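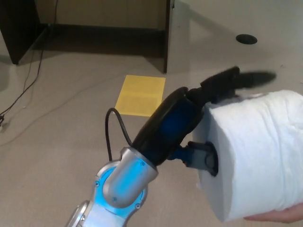

Paper towel handoff, with one gripper finger tucked into the core of the roll.

How to Budget for Your First Robot Arm

Buying a small arm for a home shop or classroom is so much fun, and it goes better with a plan on paper first. I priced mine out over one long Saturday and wound up at $3,486, all in.

1. Pick your objects before you pick your arm. Gather the stuff you want it to hold and measure the widest piece. A fat paper towel roll is a great test! It's light, but it's big, so check the finger opening as well as the payload.

2. Get 2 quotes. I asked Brendix and Wornau for the same package: arm, gripper, controller, power supply, shipping. Make them list each part on its own line. One quote looked like a bargain until I saw the gripper was extra.

3. Add a line for cables and mounting. Mine came to $276, mostly longer cables and clamps from Forsyth. Measure the path to the outlet with the arm stretched all the way out, and leave slack at the wrist.

4. Price the spare parts now. Finger pads are cheap, so I put 4 in the first order.

5. Ask about software fees. Some are yearly, so write down the renewal month (mine is October) and put next year's fee in the plan too.

Next up: setting up the Pirico controller, my favorite part!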